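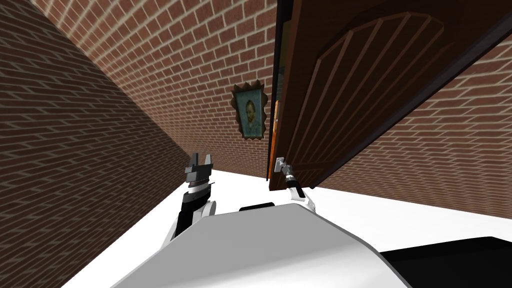 Do we need a second arm in the budget if all it has to do is open doors?
One arm is enough for a lever handle, so price the second as an option and see who misses it.

dilruba_k
Easy to say. Our Sestus quote has 2 arms standard and the one-arm version costs more. Custom work, apparently.

Kaj H.
Of course it does. Ask Gimen for a 90 day rental before you buy anything. We did in March and got our deposit back, minus a cleaning fee I'm still sore about.

parveen_uddin
Disagree on renting. Three months goes by in setup. Buy simulator seats first – we got 14 for less than one spare wrist – and let people fail at knobs for free.

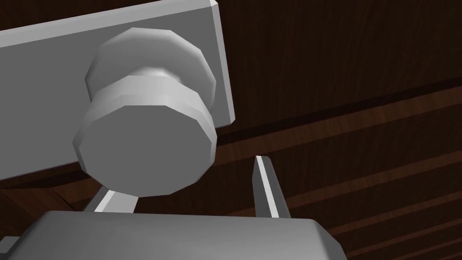
Round knob in the sim, gripper coming up from below

dilruba_k
Do knobs need a different gripper? Selvanayagam wants to sell me three.

parveen_uddin
Selvanayagam wants to sell everybody three. Run the fingers you have first.

Kaj H.
Or swap the knobs for levers. Hardware store, one afternoon.

dilruba_k
Landlord says no. Quote expires 15th May, so I'm asking for two prices and a sim license – will post what comes back.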